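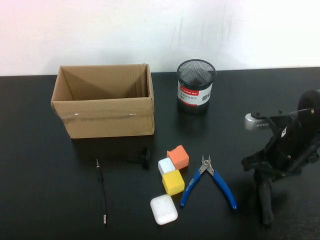
June, evening

Got to the workshop at 2 and had the bench to myself until Gerardo Aquino came in after his shift. Put out the things for the sorting run: the cardboard box on the left, the three foam cubes, the mesh pen holder at the back, and the flush cutters with the blue handles. The cubes are the easy ones. The cutters are the ones I care about, and they are the ones that keep going wrong.

Started with the shoulder joint. It had been sagging when the arm reached out past the middle of the table, and I had blamed the servo. It was the horn screw. I backed it out, cleaned it, put a drop of threadlocker on it and set it again. Left it alone for an hour while I did the cables. The sag is much smaller now. There is still a little play if I push on the gripper by hand, but it comes back to the same place.

Then the cables. The loop near the upper bracket was catching when the wrist turned all the way left, so I gave it more slack and moved one tie further down the arm. I would like a proper sleeve on it. Inditz has one that would fit but they want 18 for it plus shipping, and I have already spent more this month than I said I would. It can wait.

Ran the Grultine script after that, with the speed limit set at 60. At 700 steps per move the arm used to stutter on the way down, and today it was smooth until the last bit, where it drops too fast. I think that is my own fault in the ramp settings. I wrote them late one night and never went back to them.

The orange cube went in the box on the first try. The yellow one went in too. The white one got pinched on a corner and rolled out of the fingers, and then the arm carried on to the box and opened over it with nothing in it. Gerardo thought that was very funny. I need some kind of check on grip before it lifts. The servo current might be enough for that – foam squashes, so the reading will be soft, but it should still be different from closing on air.

The cutters I tried four times. With the handles spread in a V the fingers want to close on both of them at once, and the whole thing swings. Once it came up by one handle and hung there for a second before it slid off. Gerardo says to grab them at the pivot. He is probably right, but then the camera has to find the pivot, and at the moment it barely finds the cubes. The black tabletop is part of the trouble. It is shiny, and anything dark gets lost on it. He offered me a gray mat he has from Tagle. I said yes.

Wrote down the new shoulder offset on the inside cover of the notebook so I don't lose it again.

Packed up at 9. Rain on the Votunstead road and the wipers are bad, so it was a slow drive. Ate leftover rice standing up.

To do next time: ramp settings first, before anything else. Then the grip check. Bring the small hex keys back from the house, and ask Gerardo about the mat if he forgets it.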